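Notes from the Biochar Corner

Well, friends, it has been a busy July out at the Emidthorpe plot, and I have been meaning to write up the bean bed for weeks. Those of you who helped spread the char last fall will remember how long we argued over how much to put down (and how much tea got drunk while we did!). We settled on three beds with 33 pounds of char apiece, all of it soaked beforehand in the Kevura compost tea, and left a fourth bed plain so we would have something to compare. 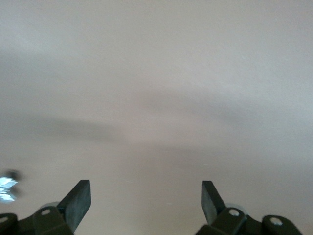 The beans from the treated beds came to 149 pounds all told, and I have to say they were lovely beans, long and sweet and hardly a string among them. Grinding is what I get asked about most, so let me say a word on that. We ran the char through the old Skirnex mill twice, which is slow going, but the second pass does make a difference in how it mixes into clay. The color you want once it has gone through the compost is hard to put into words. A pale gray with a few very fine speckles, like the surface in the photo, means far too much ash and you should rinse it or sift it before it goes near your seedlings. Good char stays black, and it should crumble between your fingers with a bit of a squeak.

Our friends at the Tanui garden are trying it under squash this year with a heavier dose, and they have promised to share their numbers once the vines die back. I am itching to see them, as our own squash sulked all through June and I never did work out why. We still have 493 pounds of dry prunings stacked behind the shed, so there will be plenty to burn once the weather cools. Bring gloves, a rake if you own one, and something for the lunch table. We light up at nine in the morning.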